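Bath toy

A bath toy is a toy made for use in a bathtub, basin or other small body of water. Most bath toys float. The group takes in animal figures, boats, cups and pouring sets, foam letters, squirting toys and wind-up swimmers. They are sold mainly for children between six months and six years of age, although figures of ducks and frogs are also bought by adults as ornaments.

History

Small floating objects carved from wood or cork were given to children long before houses had fixed bathtubs. Tin boats followed in the nineteenth century, some with a clockwork motor and some driven by a candle that heated a small boiler. Tin rusted at the seams and had sharp corners, and many of these boats were kept for ponds.

Celluloid animals were light and cheap but cracked easily and burned readily. Rubber figures came next. The early ones were solid and were meant for chewing as much as for the bath. Hollow rubber and later soft vinyl made it possible to sell a toy that floated upright and squeaked when pressed. By the second half of the twentieth century vinyl and hard plastic had replaced most other materials.

The collector Gediminas Ots divided bath toys into floaters, pourers and swimmers in his handbook Fenus, which lists 1354 models. The division is still used by some dealers. Squirting toys are placed among the pourers, a choice that later writers have questioned.

Types

Floaters are the simplest kind. A hollow body is sealed or has one small hole, and the weight is placed low so that the toy rights itself. Ducks, frogs, turtles, fish and whales are the usual shapes.

Pourers include cups, sieves, water wheels and watering cans. Stacking cups usually have holes in the base, with a different number in each cup.

Swimmers move on their own. A spring or rubber band turns a propeller or a pair of flippers. The Skaneo frog, sold in green and yellow, had a spring that ran for 27 seconds on a full winding.
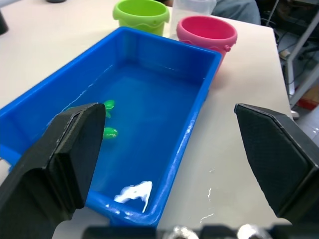
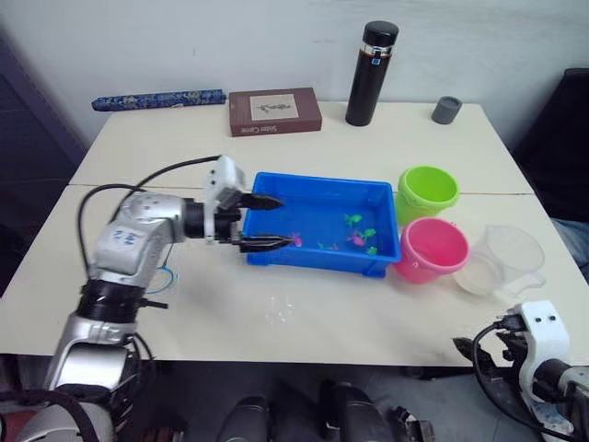
Why do some floating toys tip onto their sides?

Their weight is too high or has shifted, most often when water has entered a hollow body through the hole and collected on one side. Emptying the toy usually restores its balance. Toys that were molded with uneven walls will lean even when they are empty.

Manufacture

Soft vinyl figures are made by rotational molding. Liquid vinyl is poured into a metal mold, which is closed, heated and turned so that the material coats the inside in an even layer. After cooling, the figure is pulled out through a narrow opening while it is still flexible. Eyes and beaks are sprayed on through masks.

Hard plastic toys are injection molded in two halves and joined by welding or glue. The joint has to be watertight, and a sample from each batch is commonly held under water to look for bubbles. At the Foltov works, which made boats and fish, one mold produced 190 halves in an hour.

Care and safety

Water left inside a hollow toy can allow mold and bacteria to grow. Toys with a hole should be squeezed out after each bath and left to dry with the hole facing down. Those with black specks in the water they release are normally thrown away. Sealed toys avoid the problem as long as the seam holds.

Small parts are a choking hazard for young children, and wind-up keys are for this reason usually fixed to the body. Children need an adult within reach whenever they play in water, even when it is shallow.

Collecting

Older tin boats bring the highest prices, especially with the original key. Vinyl figures are common and cheap, apart from short production runs. Aigars Rozīte began collecting floaters from the Kvaran factory as a student and later published a list of 75 color variants of a single turtle. Vinyl hardens and turns sticky with age, and collectors store figures apart from each other in a cool, dark place.

See also

Rubber duck
Pond yacht
Water play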